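Chapter 5
Comparing Grippers

What this chapter covers

Choosing a hand for the job
Setting up a fair trial
Recording grasps and failures
Reading the results
Exercises

By now you have met the main families of end effector and worked through the geometry of a two-finger grasp. On paper, most of them can lift a mug. The trouble starts when you have two or more in front of you and someone asks which one to buy, or which one to keep using for the rest of the project.

Catalogue figures help less than you might expect. A maker will give the stroke, the maximum force and the payload, usually measured on a clean steel block held square to the fingers. Kitchen things are seldom square. A mug has a handle that gets in the way from one side, a bowl has a rim that slopes, and both can tip before the fingers have closed. A gripper with plenty of force may still do badly if its fingertips are too wide to get between two cups standing close together.

This chapter is built around one set of trials, run by Abhishek Bhatia's group at the Hekbridge teaching laboratory. The group compared 3 grippers: the Santoro, a parallel unit with flat steel jaws; the Braltley, which has soft pads on a spring linkage; and the Garkier, which closes on a notch and tends to centre whatever it picks up. All the work was done on tabletops with ordinary cups, bowls and small containers. Some grasps were made by an arm and others by a person holding a gripper in the hand, and we will look at what each method can and can't tell you. 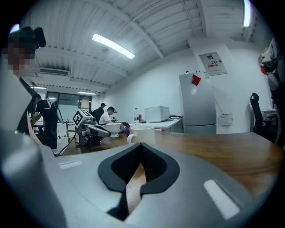 The first question the group had to settle was what would count as a grasp. In early sessions one operator marked a success as soon as the object left the table, while another waited until it had been put down again upright. Their scores for the same gripper were far apart, and neither was wrong by their own rule. The rule they agreed on, and the one we will use from here, is that the object must be lifted clear, held for 5 seconds and returned to the table without falling over. Anything else is written down as a failure, along with its kind: missed, slipped, tipped or dropped.

The second question was how much of the result belonged to the gripper and how much to the person or controller moving it. A practised operator will tilt the wrist a little to get around a handle and not notice doing it. An arm running a fixed program will not. If you test one gripper by hand and another on the arm, you have compared two things at once and can't separate them afterwards. The group therefore ran each gripper both ways, and changed the order from session to session so that no gripper was always tried by a fresh operator.

Cameras raise a similar problem. One mounted on the gripper sees the fingers and the object at close range but loses the rest of the table, and the view shifts when the housing is a different shape. A fixed camera keeps the whole table but may have its line of sight blocked by the arm at the moment of contact. Section 5.3 looks at which failures each one is likely to miss.

The full record holds 423 attempts. Of these, 33 were thrown out, most of them for a marker that the tracking software lost partway through the lift. We have kept the discarded attempts in the data file with a note beside each one, and Exercise 4 asks you to decide whether you would have thrown out the same ones.

You will need the material on friction cones from Chapter 3 and the short section on proportions and sampling error in Appendix B. If you have access to a gripper of any kind, read Section 5.2 beside it and try the setup as you go. A hand-operated one is enough. If you don't, the data file can be used for every exercise except the last.

5.1 Choosing a hand for the job

Start with the objects. Before looking at any gripper, list what has to be picked up and measure the narrowest and widest part of each item at the height where the fingers will meet it. Add the gap to its nearest neighbour on the table. Then set the list beside the stroke and finger width of each gripper, and cross out any that can't physically reach the object.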